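Skesgate Bench Fastening Kit: Sizing and Ordering for Small Clamp Assembly

April 10, 2022
By Skesgate Product Desk
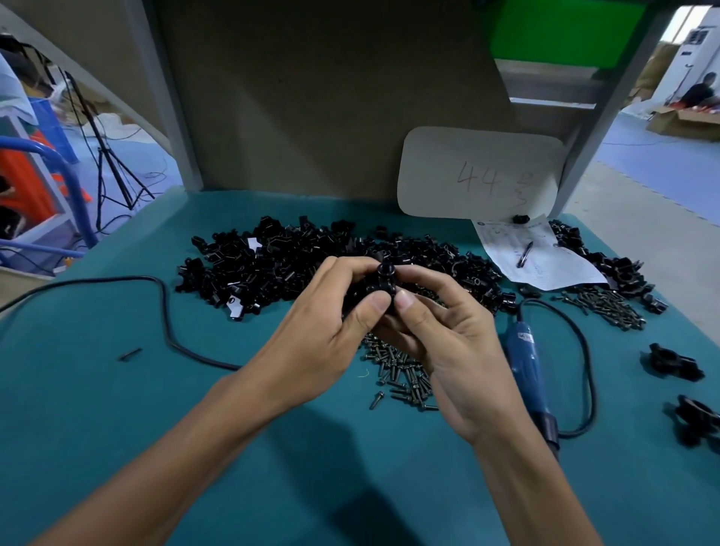
Small black clamps put together by hand, with the screws and an electric screwdriver on the table.

24 shares | 4 comments

The Skesgate Bench Fastening Kit is for shops that assemble small clamps and brackets by hand and want to automate the screw driving first. It covers one table. Loading stays manual: the operator places the two halves in the nest, and the arm picks a screw, drives it and moves to the next position.

What is in the kit

One Jorwood tabletop arm with controller
One driver head with torque readout
One screw feeder, single size
2 part nests, machined to your sample
Base plate, cables and foot switch

The feeder takes one screw size at a time. If your product uses two lengths, order a second feeder with the kit. Adding one later means a return visit to set the pick position again.

Before you ask for a quote

Send us four finished clamps and a bag of loose halves from a normal batch. Please don't sort them. Glossy black plastic is hard for a standard camera to read, so the base kit has no bin picking. Parts that arrive in a heap stay a hand job unless you add the Kan vision option, and we quote that only after a trial with your parts.

Measure the table as well. The base plate needs 86 cm of clear width, and the feeder sits to the right of it. A light assembly table will usually need bracing at the back. Handheld screwdrivers can stay on the bench for rework, but leave the cords outside the arm's reach.

Budgeting

Plan for the kit, the nests and installation as three separate lines. Nests are made per part number and are the cost buyers most often leave out. A guard or light curtain depends on your own risk assessment and is not included. Compressed air is not needed.

Operator training takes 4 hours on site. Spare driver bits and feeder rails are stocked at our Ellon warehouse and can be ordered separately.

Lead time

Nests are cut after you approve the drawing. The arm and feeder ship together once the nests have passed a fit check with your samples. Orders for delivery before the end of the year should reach us ahead of November, when the workshop closes for stocktaking.

Warranty on the arm and controller is 24 months. Bits, rails and nest pads are wear parts and are not covered.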